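# Frequently Asked Questions: Mutirdale Student Robotics Program

**Who may join the program?**

Membership is open to all enrolled students at the Mutirdale campus. No earlier experience with robots or programming is required. Places are limited to 26 per term, and applications close at the end of September.

**What does membership cost?**

The fee is $80 per term. It covers bench time, printed materials and drinks supplies for the manipulation course. Students who need help with the fee should write to the program office before the first session.
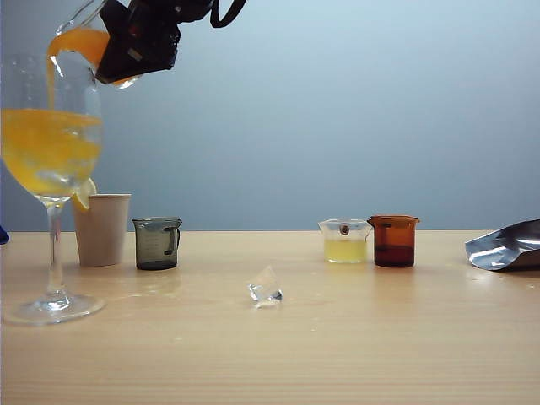 **What do students work on in the manipulation course?**

The course is built on the Carretero exercises, a set of 12 table tasks that become harder as the term goes on. Pouring is introduced in the fourth week. Students begin with dry rice and move on to liquids once their supervisor has signed the safety sheet. In the orange juice exercise, the gripper holds a clear pitcher and pours into a stemmed wine glass, with a paper cup and several small beakers sharing the table. Marks are given for a steady stream, a correct stopping point and a clean return of the pitcher.

**Is there a competition?**

Yes. The program enters one team in the Lundis Cup, held each May. Team members are chosen on the basis of their course marks and a short interview - attendance is also considered.

**May students use the laboratory outside of class hours?**

Evening access is available until 9 p.m. in Room 595 of the Britulness Building. At least two members must be present whenever an arm is powered on. Liquids may be used only when a supervisor is in the room.

**Are spills penalized?**

Small spills reduce the mark for that attempt only. Students are expected to wipe the table before the next run.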